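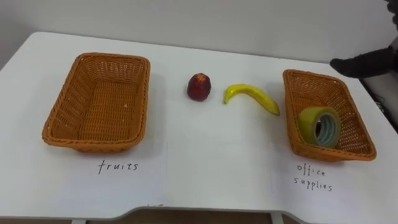
Widberg Packaging Studio – Sorting and Storage Group

Notebook, April, sheet 7

Morning, 9:40

Table wiped down and set for the basket sort. Two wicker baskets, rectangular, one toward each side, with goods in the middle: one banana, one red fruit; one roll of tape in the right basket. Handwritten labels on white paper go in front of the baskets. The left one reads "fruits", lowercase, thin pen.

Label problem first. White paper on a white top is hard to pick out at a glance; the sheet edge shows as a faint line and not much else. The pen stroke is also too thin. From the door I could read neither label without walking up. Will redo both with the wide marker on buff card, letters at least 4 cm high. Keep lowercase, the shelf labels in the store room use it and I do not want two styles.

Basket notes. These are from the Bataineh order, stock line 202. Rounded rim, sides flare a little, tight weave. Weave is close enough that small fruit will not catch in it, but crumbs and grit will. There is a speck on the floor of the left basket already. Brush them out before each run, dry brush only. Damp cloth on the last lot raised the fibers and the rims went rough.

Tare weights still to be entered on the stock sheet. Scale was showing a drift at zero, so I stopped after the first reading (2,310 g with the tray on, not usable). Battery changed, leave it on for a while before the next attempt.

Placement. The right basket is sitting at an angle to the table edge. For this layout it makes no difference, but if we go to three baskets the corners will foul each other. Suggest a pencil tick on the table for each front corner. Tape marks would be quicker – except the roll is one of the sort items and keeps walking off.

11:15

Wording of the categories. "fruits" is fine for what is on the table. It gets awkward once we add the things from the pantry list: tomatoes, avocado, dried apricots in a bag. Proposal: anything fresh and eaten raw without cutting goes under fruits, the rest gets its own card. Write the rule on the back of the card so the next person does not have to ask.

The tape is the useful item in this set. It is round like the fruit, so it checks whether people go by the label or by shape. Keep it in. The Zuvance set had only obvious pairs and we learned very little from it.

Spacing between the goods and the right basket is tight; the tip of the banana stops just short of it. Pull the goods back toward the middle by a hand's width so neither basket is favored.

Afternoon

Checked the Multis catalog for a lined version of the same basket. They list one with a cotton insert, around 30 percent more per piece. Not worth it for dry goods. Possibly for soft fruit, where the weave leaves marks on the skin after a day or so. Ask for one sample before deciding.

To do
– buff card and wide marker, both labels
– brush out both baskets
– pencil ticks on table
– repeat tare
– replace the banana before the next session, they go brown fast under the lights
– category rule on back of card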